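Évaluation de la table polyvalente Prereo 200, fabriquée par Sevitz

Rubrique Équipement des locaux collectifs
Rédaction : Matilde Azevedo. Relecture technique : Reto Gruber.

La présente évaluation porte sur la table Prereo 200, modèle fixe à plateau blanc, proposée par la maison Sevitz aux établissements qui souhaitent équiper d'un même mobilier leurs salles de réunion, leurs ateliers et leurs espaces de restauration. Elle fait suite à une demande du service des achats du centre de formation Alvarado, dont le parc actuel arrive en fin d'usage et dont le renouvellement est inscrit au budget de l'exercice à venir. L'appréciation qui suit n'engage que notre rubrique. Le fabricant n'a pas eu communication du texte avant sa publication.

Objet et conditions de l'essai

Deux exemplaires ont été acquis au tarif public, par l'intermédiaire du distributeur Fondenent, et mis en service pendant 90 jours dans une salle du rez-de-chaussée. Le premier a été affecté aux usages de bureau, le second aux collations et aux travaux pratiques. Les utilisateurs n'ont reçu aucune consigne particulière en dehors de celles qui figurent dans la notice. Le suivi quotidien a été assuré par Afonso Coelho, qui a tenu le registre des observations et procédé aux contrôles de serrage.

Livraison et montage

La table est livrée en deux colis, le plateau d'un côté, le piétement de l'autre. L'emballage est correct, quoique les cornières de protection en carton se soient révélées insuffisantes sur l'un des deux envois : un angle présentait un léger enfoncement, constaté à la réception et signalé sur le bon de livraison. Le plateau de remplacement est parvenu dans la semaine, sans frais supplémentaires.

Le montage requiert deux personnes et une clé fournie. Les inserts filetés sont déjà en place et tombent en face des perçages. La notice, en revanche, appelle des réserves. La version française comporte plusieurs renvois à des figures absentes, et l'ordre de serrage des traverses n'est précisé que dans la version allemande. Une révision de ce document nous paraît nécessaire.

Stabilité et piétement
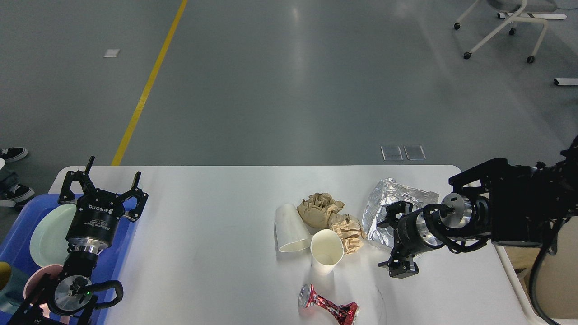 Une fois les quatre vérins réglés, la stabilité est très satisfaisante. Aucun balancement n'a été relevé lors de l'écriture manuscrite, exercice qui met pourtant en défaut nombre de tables de cette catégorie. Le réglage des vérins s'effectue à la main, sans outil, et tient bien dans le temps ; un seul a dû être repris au cours de la période. Les embouts sont de bonne facture et n'ont pas marqué le revêtement de sol.

Le déplacement de la table est moins aisé. Sa masse impose d'intervenir à deux, et l'absence de roulettes, même en option, pénalisera les établissements qui modifient fréquemment la disposition de leurs salles. Le catalogue du fabricant comprend un modèle rabattable, sensiblement plus onéreux, que nous n'avons pas examiné.

Dimensions et confort d'usage

Six adultes prennent place sans difficulté, huit si l'on occupe les extrémités. La hauteur est conforme à ce que l'on attend d'une table de travail assis ; elle n'est pas réglable. Le dégagement pour les jambes est convenable sur les grands côtés, plus contraint aux bouts, où la traverse se trouve à hauteur du genou pour les personnes de grande taille. Marisol Cortés, responsable de l'accessibilité au centre Alvarado, a formulé un avis réservé quant à l'accueil d'un fauteuil roulant : l'approche frontale est possible sur les grands côtés, mais le positionnement centré est gêné par la traverse intermédiaire. Nous partageons cette réserve et invitons les acheteurs publics à vérifier ce point avant toute commande.

Tenue de la surface et entretien

Le plateau constitue le principal argument commercial du produit. La finition mate limite les reflets sous un éclairage de plafond, et la teinte, un blanc franc, s'accorde avec la plupart des aménagements. Elle a pour contrepartie de laisser paraître les moindres salissures, en particulier les poussières sombres et les traces de crayon. Un passage quotidien au chiffon microfibre humide suffit en usage de bureau. En usage de restauration, il convient de prévoir un nettoyage après chaque service.
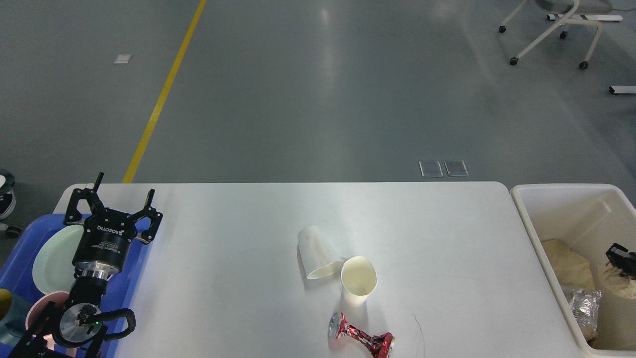 Des essais de taches ont été conduits avec du café, du thé noir, de l'encre de stylo et du feutre effaçable. Le café et le thé, retirés au bout d'une heure, ne laissent aucune trace perceptible. L'encre de stylo requiert de l'alcool ménager dilué. Le feutre effaçable, lorsqu'il a séché une nuit entière, laisse un voile grisâtre qui n'a cédé qu'au troisième passage. Les détergents abrasifs sont proscrits par la notice, à juste titre : une éponge à récurer, essayée sur la face inférieure, y a créé une zone brillante irréversible.

La résistance aux rayures est moyenne. Le dessous non émaillé d'une tasse en grès, déplacée sans précaution, peut suffire à marquer la surface. Les chants, collés à chaud selon le fabricant, n'ont montré aucun décollement.

Prix, garantie et service

Au tarif public, l'unité nous a été facturée 200 euros hors livraison. Le lot de dix est proposé à 1 950 euros, soit une remise modeste. Le lot de quinze, dont le devis nous a été remis en novembre, s'élève à 2 855 euros et paraît seul réellement avantageux. La garantie couvre le piétement et les inserts ; elle exclut les rayures et les brûlures du plateau. Le service après-vente, sollicité à deux reprises par Cirilo Meléndez pour le compte du service des achats, a répondu le jour même dans le premier cas et après une relance dans le second. La disponibilité des plateaux au détail est un point favorable, que peu de concurrents offrent à ce niveau de prix.

Appréciation

Points favorables : stabilité, qualité des inserts et des vérins, entretien courant, plateaux vendus séparément.

Points défavorables : notice incomplète, traverse intermédiaire gênante, sensibilité aux rayures, déplacement malaisé.

Avis de la rubrique : favorable avec réserves. La Prereo 200 convient aux salles dont la disposition varie peu et aux établissements qui disposent d'un entretien régulier. Elle n'est pas recommandée pour les ateliers où l'on emploie des outils tranchants sans sous-main.

Les observations des lecteurs équipés de ce modèle peuvent être adressées à la rédaction, en précisant la durée d'utilisation et le type de local concerné.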